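Tuesday, after lunch

Block sort, Favness tub, continued.

The tub came over from Hollis with a label that says 2,000 pieces, mixed. Mixed is right. Whoever packed it put in every color they had and then, as far as I can tell, sat on it. I spent the first 41 minutes of the morning separating blocks that had been pressed together by people with much stronger thumbs than mine. The butter knife is now officially a lab tool. Please stop returning it to the kitchen drawer.

Plan as written in June: sort by color, one bin per color, weigh each bin, done by noon. Plan as practiced: red only, and noon has been and gone.

Notes on method, for whoever inherits this:

Red first. I tried blue first last time and kept losing track of what I'd already looked at. With red out of the way the rest of the heap gets small fast and morale improves.

Tip out a handful at a time. Tipping out the whole tub feels efficient for the four seconds it takes.

Clear bins only. The old Flurnasa ones are opaque, and I put green in the yellow bin twice before admitting the system had a flaw and the flaw was me.

Scale reads 180 g for an empty clear bin. Write that on the bin. I wrote it on my hand and then washed up.
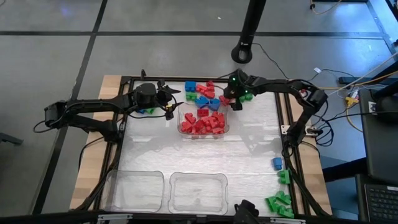 Color rule, since it came up again: a block counts as sorted when it is in the bin, flat, below the rim. Close does not count. By that rule the red one perched on the rim is still loose stock, and so are the reds lying above the bin in with the blue and green. The heap inside is all mine and I'm claiming it. Greens and blues can stay out on the white surface until red is weighed.

Still to do: red weight, then blue. Esine wants 56 of each color for the sample bags and has asked twice whether they could be "nice ones." They are blocks. I will pick out the ones without tooth marks.

Knife is in the top drawer, left side.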